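4.2 Pose recovery when the tag is lost

Most of the earlier work on hand-held grippers reports tracking error over whole sessions. We think this hides the part that matters. A policy trained on wrist-view data depends on the relative pose between frames, and a single bad jump can spoil a demonstration whose average error looks fine. We therefore scored each recording by its worst half-second, which makes every method look poorer, ours included.

The test set holds 1,637 recordings. Of these, 237 failed under the Pirnero tracker when it was run with the settings its authors recommend. The Hutapea planner accepted most of the failed tracks without complaint, as its only check is on joint limits. A smooth track that drifts steadily to one side will pass that check every time.

Two causes have been put forward. Wróbel blamed the wide lens, arguing that features near the rim move too little to fix the rotation. Hutsuliak blamed the room: plain walls give the tracker nothing to hold, while brickwork gives it too many corners that look alike. Both accounts are plausible and neither has been tested properly.
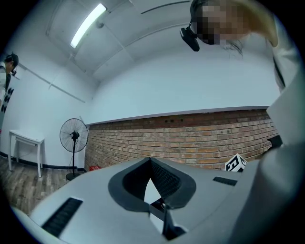
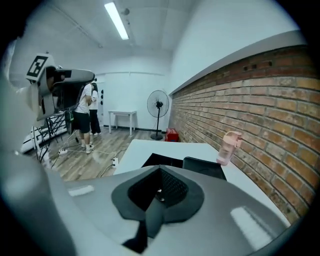
Figure 2. Wide-angle views from hand-held grippers in the same room. White walls and exposed brick both fall within view, and a tracking marker can be seen in each.

To separate the two, we masked the outer ring of each frame and ran the tracker again, then put the ring back and masked the lower part, where the gripper's own body sits. The second mask helped more. This suits neither account very well, and we suspect that some of the drift comes from the tracker treating the housing as part of the room. The Brudard code does mask the housing, but with a fixed outline that must be redrawn for every new shell.

We would not read too much into the gain. Both masks were tuned on recordings from one building, and the loss of tag detections was handled by simple interpolation, which flatters short gaps and fails badly on long ones. Section 5 repeats the test with gaps of up to 2 seconds.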